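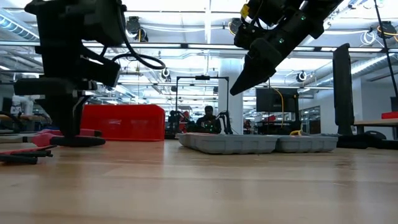

Two black arms at a wooden tabletop.

**Progress report, June: Tundton trout and char recirculation trial**

Prepared for Michiels by Jolien Willems, with sections from Dirk Kramer and Elaheh Ghaffari

## 1. Status

Work packages 1 and 2 are complete. Work package 3 (feed conversion under reduced exchange) is running and is behind the plan we submitted. Work package 4 has not started. Spending is within the approved budget except for oxygen, covered in section 5.

## 2. Stocking and system

The char cohort was delivered from the Stalcombe hatchery and held in quarantine before transfer. Fish were graded at transfer and 500 were placed in each of the 8 grow-out tanks. Tanks 1 to 4 run at the standard make-up water rate. Tanks 5 to 8 run at the reduced rate. The two groups share no pipework downstream of the header tank, so a fault in one biofilter does not reach the other.

The drum filter on the reduced-rate loop was refitted with a finer screen. Backwash frequency went up as expected. The backwash water is now metered separately; in the previous report it was folded into total discharge, and those totals should not be compared directly with the ones in this report.

## 3. Feed conversion (Kramer)

Feed is weighed per tank and uneaten pellets are collected from the swirl separators. The first grading after transfer showed no difference in mean weight between the two groups that we would be willing to report as an effect. Variation inside tank 6 is wider than in the others. The feeder on that tank was dispensing unevenly and has been replaced with a Grosix unit taken from stores.

Feed records from tank 6 before the replacement have been kept but flagged. The analysis will be run with and without them.

The second grading was postponed. Water temperature in the reduced-rate loop rose above the handling limit set in the welfare protocol, and fish were not handled until it came back down. This is the main cause of the delay to work package 3.

## 4. Water quality (Ghaffari)

Total ammonia stayed below the trial limit in all tanks. Nitrite in the reduced-rate loop rose after stocking and took 32 days to settle at its present level. We had planned for a shorter period. The biofilter was seeded with media from the old trout system, and part of that media was probably inactive after storage.

Carbon dioxide is the parameter to watch. The degasser on the reduced-rate loop is working near its design load and biomass will continue to rise until harvest. We propose adding a second blower before the next grading. A quote has been requested.

Samples for geosmin have been frozen and will be sent as one batch. No results are available yet.

## 5. Budget

Liquid oxygen use is over forecast. Part of the overrun came from a leaking regulator, now repaired, and the remainder from the warmer water. Treasa Hanrahan has moved funds from the travel line to cover it. No additional money is requested at this stage. The second blower, if approved, would be charged to equipment, where there is room.

## 6. Risks and changes

- Harvest date: likely to slip by the same interval as the second grading.
- Summer water temperature: a chiller can be hired for the reduced-rate loop. The decision is needed before July.
- Staffing: Thandeka Venter takes over daily tank records from Dirk Kramer at the end of the month. Handover notes are in the shared folder.

## 7. Decisions requested

1. Approval of the second blower under the equipment line.
2. Agreement to move the work package 3 milestone to the next reporting period.
3. Confirmation that the geosmin samples may go to the laboratory used in work package 1.

Tank-level data tables follow separately.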